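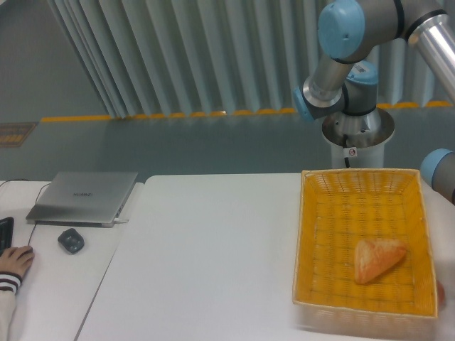
Do we need to put the bread in baskets at all, or could it just go on a plate?
Baskets are staying for now, as they keep the bread off the table and they're easy to pass along, but we'll have another look in January.

Minutes of the breakfast table meeting, Brikent hall, 28/11/2024
Notes by Retno Rahman

I put the bread question at the top this time as it's what everybody asks me in the corridor, and I'd like to be able to point at a sheet of paper. The rest is in more or less the order we talked about it, apart from the bit about the kettle, which came up three times and I've put in one place.

Last minutes
Agreed as they stood, except that I had written "Varlow rolls" all the way through when I meant the flat bread from Varlow. Sorry! The rolls come from Sandu and always have. I've corrected the copy in the folder.

Bread
We had a good long chat about this (longer than planned, my fault, I do go on about bread). The flat bread cut into triangles is going down much better than slices did, and people seem happy to take a piece without being asked twice. The trouble is the cutting. If it's done the night before, the points go hard, and if it's done in the morning there's a queue for the one decent knife. We agreed to cut it in the morning and to buy another knife, up to 900 pence, out of the kitchen tin. I'll get it when I'm next in town.

Varlow have asked whether we'd take 50 flat breads a month on a standing order. The feeling in the room was yes, as long as we can skip a delivery when the hall is shut. I'm to ring them and ask, and I won't say yes to anything until I've heard the answer about skipping.

Baskets
The open weave is lovely to look at and a pain to clean. Crumbs go straight through the little squares on to the table, and the ones that don't go through get stuck in the corners. Somebody suggested lining them with a cloth, somebody else said that means washing cloths, and off we went. In the end we agreed to try paper napkins in 2 of the baskets and leave the others bare, and see which the clearing-up people grumble about less. Please tip the baskets out over the bin and give them a tap before they go back on the shelf. Don't leave them to soak in the sink.

I also asked for the baskets not to be used for post, keys or teaspoons. I found all of those last month.

Tables
The white tables are much easier to wipe than the old ones and I haven't heard a bad word about them. They do show everything though, so a damp cloth first and then a dry one, please, or you get smears. When they're pushed together, wipe along the join as well, because the crumbs collect there and I've been digging them out with a bit of card.

There was a plea for laptops and leads to stay at one end when food is out. I think that's fair. We didn't make it a rule, but if you're working through breakfast, do sit away from the bread and keep your cables out of reach of the jam.

Kettle
Still slow. Orkudeck looked at it under the guarantee and sent it back saying it was fine. Two of us think it is not fine. We'll descale it once more and then talk about a new one - I'm not spending another meeting on this kettle.

Fruit
Short one. It was nice to have some out alongside the bread and we'd like to carry on. Soft fruit to be eaten up first, and nothing to go in the bread baskets on top of the bread, please.

Jobs
Retno - ring Varlow about the standing order and skipping weeks, buy the knife, get napkins.
Whoever opens up - cut the bread, put the baskets out, check the tables are dry.
Whoever closes - empty the baskets, wipe the tables and the join, descale the kettle if it hasn't been done (there's a list on the cupboard door, please tick it).

Any other business
The butter dish lid is missing. If you have it at home, just pop it back on the shelf and we'll say no more.

Next meeting is in January, date to go up on the cupboard door once I've found out when the hall is free.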